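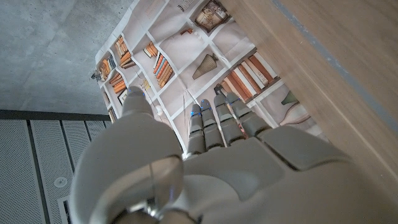

**Materialkunde Innenausbau, Teil 4: Bedruckte Oberflächen und Tapeten**

Stand: 24. Dez. 2021. Die Mustermappe liegt ab Januar im Werkraum aus.

Bedruckte Bahnen mit Scheinarchitektur (Bücherregale, Mauerwerk, Vertäfelungen) werden im Handel als Motivtapete geführt. Fachlich gehören sie zur Gruppe der Illusionsdekore. Für die Prüfung wird der Unterschied zwischen Rapportdruck und Einzelbild verlangt.

## 1. Begriffe

- **Rapport:** Abstand, nach dem sich das Muster in der Höhe wiederholt.
- **Versatz:** Verschiebung des Musters von Bahn zu Bahn. Gerader Ansatz bedeutet Versatz null, beim versetzten Ansatz ist es meist der halbe Rapport.
- **Einzelbild:** Motiv ohne Wiederholung, auf mehrere nummerierte Bahnen verteilt. Reihenfolge vor dem Kleistern auslegen und prüfen.
- **Trägermaterial:** Papier oder Vlies. Papier quillt beim Einkleistern und braucht Weichzeit, Vlies bleibt maßhaltig und wird in der Regel in die eingekleisterte Wandfläche gelegt.

## 2. Regalmotive

Bücherregale sind das schwierigste der gängigen Motive. Die Böden laufen waagerecht über die ganze Wand, und jeder Fehler im Ansatz wird sofort als Stufe gelesen. Bei Mauerwerk fällt derselbe Fehler kaum auf.

Der unterste Boden sollte nicht direkt auf der Sockelleiste aufsitzen. Entweder bleibt ein sichtbarer Streifen Korpus stehen oder das Motiv wird so gelegt, dass die Leiste mitten durch eine Buchreihe schneidet. Beides ist zulässig, muss aber vor dem Zuschnitt entschieden werden. In Altbauten wird nach der Wasserwaage geklebt und die schiefe Decke am oberen Rand ausgeglichen.

Außerdem auf die Schattenrichtung achten. Gedruckte Schatten fallen immer zur selben Seite. Kommt das Tageslicht von der anderen, wirkt die Wand flach. Muster deshalb in Originalgröße an der vorgesehenen Stelle aufhängen und morgens und abends ansehen.

## 3. Rechenbeispiel Merngate

Im Treppenhaus Merngate wurde eine Wand mit dem Dekor »Drinari« geplant. Der Rapport betrug 110 cm, die lichte Wandhöhe 3 m.

1. Wandhöhe durch Rapport teilen: 300 : 110 = 2,73
2. Auf ganze Rapporte aufrunden: 3
3. Bahnlänge vor dem Beschnitt: 3 × 110 cm = 330 cm

Der Verschnitt beträgt also 30 cm je Bahn, das reicht auch für die Zugabe oben und unten. Eine Normalrolle mit 10,05 m ergibt drei Bahnen, es bleiben 15 cm Rest. Bei versetztem Ansatz muss neu gerechnet werden.

Die Materialkosten für das gesamte Treppenhaus lagen bei 1.156 Euro, ohne Kleister und Untergrundvorbereitung.

## 4. Untergrund

Trocken, tragfähig, glatt, gleichmäßig saugend. Stark saugende Flächen grundieren. Farbunterschiede im Putz können durch dünnes Vlies durchscheinen, vor allem bei hellen Buchrücken. Abhilfe schafft eine pigmentierte Grundierung.

## Aufgaben bis zur nächsten Sitzung

- Bahnlänge für eine Wandhöhe von 2,60 m bei gleichem Rapport berechnen, gerader Ansatz.
- Objektbericht Narness lesen, nur den Abschnitt über die Fensterlaibungen.
- Im Katalog Ackroyd zwei Regalmotive heraussuchen und die Schattenrichtung notieren.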